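I write here a small thread about good practice with two-arm robots. At Indero we have now our own rules for cleaning tasks, version of 25/12/2024. It took us since November to agree on the text.

Rule 1 - one tool for each gripper, and both tools closed in before the motion begins.

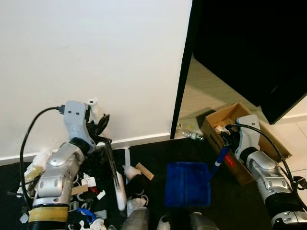
Holding force must be written in the task sheet, for every tool separately. We use 50 percent as the start value and go up in small steps. A dustpan held by the upper end of its handle, as the right gripper does it, needs its own line in the sheet, and the long tool on the left another one. Do not copy values from one to the other.

Rule 2 - the stop button is tested before each session, also when the same person tested it the day before. Our log has 433 sessions and 2 without this test. Both were mine, sorry.

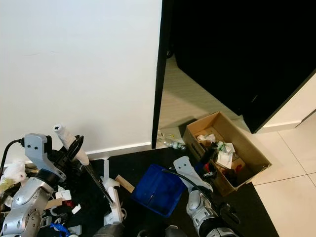 Must the speed limit stay on when all people are outside the marked zone? It stays on. We lift it only after a written change to the task sheet.

Rule 3 - cables. Check the full loop at each wrist with the arm at its longest reach. Kalleo has a good checklist for this, we took maybe half of it.
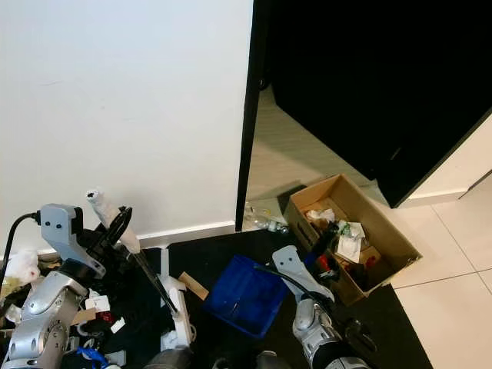
Right arm at the box, left arm with the tool.

The full text is 68 lines, plain English. Humwood will translate it next. Comments are welcome, especially on rule 2.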